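The household at Whitfield keeps its cleaning and kitchen supplies in open cloth bags, and this essay argues that the practice deserves wider adoption. Guidance on storage, including the Plorkden home manual, favors rigid bins with lids. A lid conceals what a bag displays. A person who can see two caps and a box from above does not buy a third container.
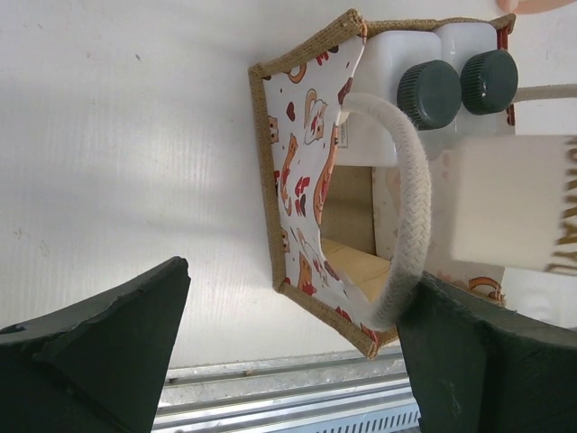

*Printed tote with rope handles, holding a capped container and a cardboard box.*

Objections are usually raised on grounds of appearance. These should not decide the matter. A handle that has grown a little gray can still carry a load, and a playful print does no harm in a serious room. The stronger objection concerns small items, which sink to the bottom of any soft bag and are forgotten there — sometimes for years. For this reason every bag should be emptied onto a plain, light surface each May, and each small piece should be returned, reassigned or discarded before the bag is filled again.
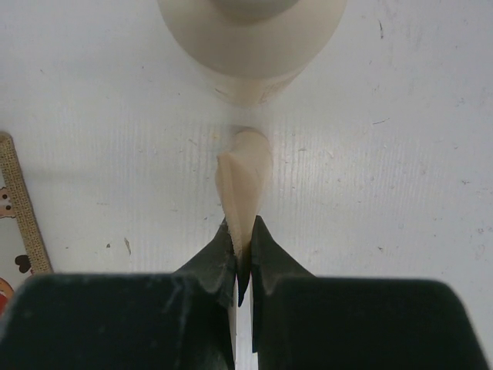 Trendano wrote in response to an earlier draft that a yearly emptying is far too seldom, and that any bag holding liquids ought to be checked every 5 weeks. The point is accepted for liquids. For dry goods, the annual review remains sufficient.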